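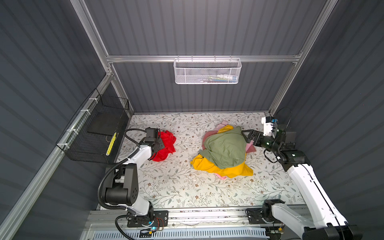
4. Hanging the baskets and laying the mat

Read section 3 first if the posts and cross rail aren't up yet. This section covers the two mesh baskets, the mat, and sorting a first pile of clothes on it. The maker's leaflet gives all of it half a page and calls the job "instant." Allow an evening.

What you need

One shallow white basket with hooks
One deeper black wire basket
Cable ties (the bag says 17, count them)
One printed mat
Tape measure, side cutters, a damp cloth
A bag of sugar or rice, 454 grams, for the load check

4.1 The white basket

The white basket goes on the cross rail at the back, in the middle, on its own small hooks.

1. Wipe the rail. Metal filings from cutting tend to sit along the top edge, and they scratch.

2. Find the middle of the rail with the tape. The leaflet tells you to use the factory mark. The Henditz rail I had was marked well off center, so I would measure.

3. Set all the hooks over the rail before you let go of the basket.

4. Push down gently on each front corner. If the basket tips toward you, a hook has ridden up. Take it off and start again.

5. Put the bag of sugar in the basket and leave it overnight. If a hook has opened in the morning, send the set back.

Caution: The Vanbridge box says the basket holds "everything you need for laundry day." The small print says 900 grams. Those can't both be right, and I would believe the small print. A bottle and a packet or two is a sensible load. In the setup shown at the top of this section, a white bottle lies on its side in the basket. If you store bottles that way, check that the cap closes properly, as mesh won't hold back a drip.

4.2 The black basket

The black one hangs on the left side rail and is tied on with white cable ties. It's bigger and deeper than the white one, and people overfill it for that reason.

1. Hold the basket against the rail and decide on the height now. Moving it later means cutting every tie.

2. Thread one tie through the top wire at each end and close both loosely.

3. Step back and look at whether it hangs straight. The rail itself runs at an angle to you when you stand at the front, so judge by the top wire of the basket.

4. Add ties between the first two, then pull them all tight, a little at a time, working from the ends to the middle.

5. Trim the tails flush. A cut tail will snag knits.

Note: Flat things do better in here than bottles do. Stand a panel upright against the mesh and it takes up almost no room. Anything long and narrow can go in the corner on end.

Note: The leaflet says ties are "a temporary measure until brackets arrive." I ordered brackets in November. The parts list puts them under accessories, sold separately, and I have stopped looking out for them. Check the ties by hand once a month and replace any that have gone pale or stiff.

4.3 The mat

1. Unroll the mat face down and leave it for a day. Dallov claims it "relaxes in minutes." Mine had a curl at both ends the next morning.

2. Turn it over and slide it back until it meets the back wall.

3. Smooth it from the middle out with your forearm.

4. If it's too wide, trim the side edge with a sharp knife and a straight edge. Mine came to 57 inches where the label promised less. Measure before cutting, whatever the label says.

Note: A pale mat with a small leaf and flower print hides lint quite well, and for the same reason it hides pins and small buttons. Run your palm over it before you put anything delicate down.

4.4 A first pile

Try the layout with a few garments before you trust it with a full load.

1. Put the clothes down in the center of the mat in a heap.

2. Pull out anything red and set it to the left by itself. I don't care what the color-catching sheets promise.

3. Lift the top piece by its highest fold and shake it once. Check underneath for whatever it was covering. A sage-green top layer can hide most of a pink one.

4. Separate the remaining colors. Mustard and pale pink don't belong in the same warm wash, in my view, though the Mladenović chart allows it at low temperature. Test an inside seam if you want to find out.

5. Check every pocket before the piece leaves the mat.

If the heap spreads to the edges, it's too big to sort in one go. Take half away and come back to it.

Section checked by Nafula Mutiso, 2023-01-05. For cleaning the mat, see section 5.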